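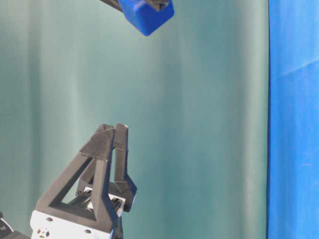

July, handover bench, late afternoon

Lost the afternoon to the lower gripper. Writing it down before I forget the order of things, because the first two guesses were wrong and I don't want whoever is on the bench next to go through them again.

Task was the usual cube handover, upper arm holds, lower arm comes up from underneath and takes it, upper arm lets go. It ran clean before lunch. After lunch the cube started dropping at the moment of release. The lower fingers would close, the controller would report a grasp, the upper arm would open, and down it went. 8 drops out of 18 tries.

Guess one was cube pose. The upper gripper tends to pick it up tilted and I assumed the tilt had gotten worse. Squared it by hand, ran it again, same thing. So the tilt is ugly but it isn't this.

Guess two was the finger pads. Wiped them with alcohol, no change. Swapped both for new ones from the Jarley bag. No change. Put the old ones back, they have plenty left.

What it was: the pivot pin on the slim finger had walked out of the linkage by 2 mm. With the pin there, the finger can close on its own but it gives way sideways as soon as it takes load. The motor current still climbs, because the linkage is binding, and the controller reads that climb as a grasp. So we had a fault that looks exactly like success until the other arm opens. The retaining clip was gone. Found it on the floor under the curtain.

Safety part, and the reason this entry is long. On the last drop the cube landed on the base of the lower gripper and wedged in beside the linkage. I reached in to get it. The lower arm was paused in software, not stopped. Pause times out and the arm goes back to home on its own, and it started going home with my hand next to the fingers. It moves slowly and I got clear, no injury, not even a scrape. I've sent it to Litemen as a near miss anyway. E-stop was 3 steps away on the other side of the table, which is no good.

Done today:
- New pin and clip, dab of threadlocker on the bracket screws while I was in there
- Pause timeout turned off in the Trevurska config. Paused now stays paused until somebody resumes it
- E-stop box moved to the near corner of the table, cable taped down

Not done:
- Grasp check. Current alone isn't enough. Want to compare finger position against expected cube width before the upper arm is allowed to open. Hao build has an encoder reading we could use but I haven't looked at how noisy it is
- The other printed grippers use the same clip. None of them have been checked. Please don't run handovers on them until they have
- Upper arm grasp tilt. Separate problem, still there

Until the grasp check is in, add a short lift-and-wait before release and watch it. If the cube shifts in the fingers, stop the run. And hit the E-stop before any hand goes in, including for a stuck cube.

Ran a few slow cycles after the repair with no drops. Too few to call it fixed. Will do a full set in the morning and put the numbers under this entry.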